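4. Recording demos with the hand-held gripper

Hiltell set-up guide, section 4. Do section 3 (calibration) first.

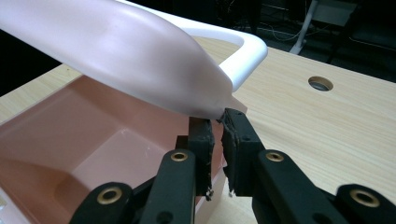 How many demos do I need per task before training?
Start with 200. Our best Konari policy used 400, but the second half mostly helped with odd starting positions -- if your objects always start in the same spot, stop at 200 and test.

Steps

1. Check the finger pads. Write the pad condition in the session log, even if it's the same as last time.
2. Open and close the gripper fully 6 times. Watch the width reading in Jandex. Should come back to the same value each time.
3. Put the objects out. Change the layout between demos, small shifts are fine.
4. Press record, wait for the beep, then move.
5. Close on the object at normal speed. Don't creep up on it, the policy learns the creeping.
6. Open fully, back off, stop recording.

Note: failed grasps go in the "retry" folder, dont delete them. The March runs trained with retries did better on narrow parts then the ones without.

Note: max episode length is 430 frames. Longer ones get dropped at import, no warning.

CAUTION: keep free hand clear of the linkage arms while closing. They pinch.

CAUTION: new pads = new calibration. Old width values will not match.

Import settings -- see section 5.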